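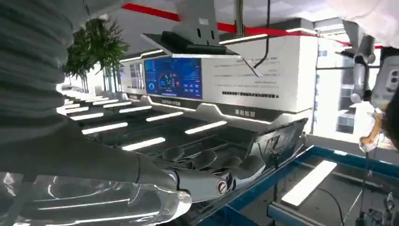
Returning a display table hired through Stesance

Posted by Skunden Residents' Office

Our association hired ten tables for an open afternoon in October. The hire agreement states that items must be returned "in clean condition" but does not define the term. Two tables have fine surface scratches. Are we liable for the full deposit of £70?

Kokkonen Hall Bookings

Please refer to the section of your agreement headed "Wear". Fine scratches are ordinarily treated as fair wear, and a deposit should not be withheld in full on that account. You are advised to write to the hire firm before the return date, enclosing the delivery note, and to request an itemised statement of any deduction.

clasetti66

We lost part of ours over tape marks. Check the undersides as well.

Skunden Residents' Office

Thank you. The delivery note has been located and a letter will be sent.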